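Trillach Interior Masonry Sealer

Trillach is a clear, water-based sealer for brick, plaster and unglazed tile. It is supplied by Ebrahimi in 5-liter containers for schools, offices and public buildings.

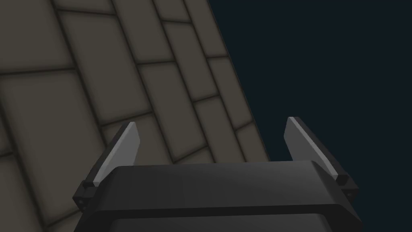
Tiled surface, set at an angle.

Surfaces must be clean and dry before work begins. Apply 2 thin coats with a short-nap roller and allow 3 hours between them. Textured plaster may need more sealer – test a small area first. 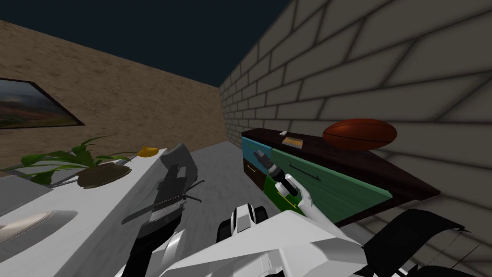

Mikatach, 2019-09-10

The product data sheet has been revised. Grey brick and sand-textured walls are now listed under the same application method. Questions may be directed to Obed Amoah, Product Services.

Stock code: Trorkudico 2000. Keep containers tightly closed and store them

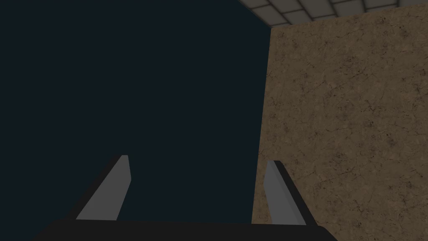 upright, away from frost. Opened sealer should be used by the end of the season. Orders placed in March ship first.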